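Why do tables get marks on them?

I wipe my big white table every day, and it still has stains! Tables look smooth, but up close lots of them have teeny scratches and dips. Drips of juice or paint can creep in there and stay put - sneaky things. Pale tables show it most. A scuff is different, it's a rub mark left when something gets dragged across the top.

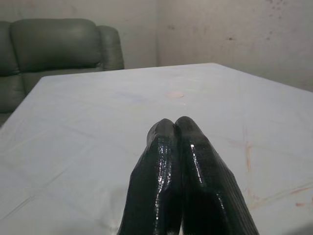

My friend Oğuzhan dabs his stains with warm soapy water and waits 30 seconds before he wipes. Try it on yours!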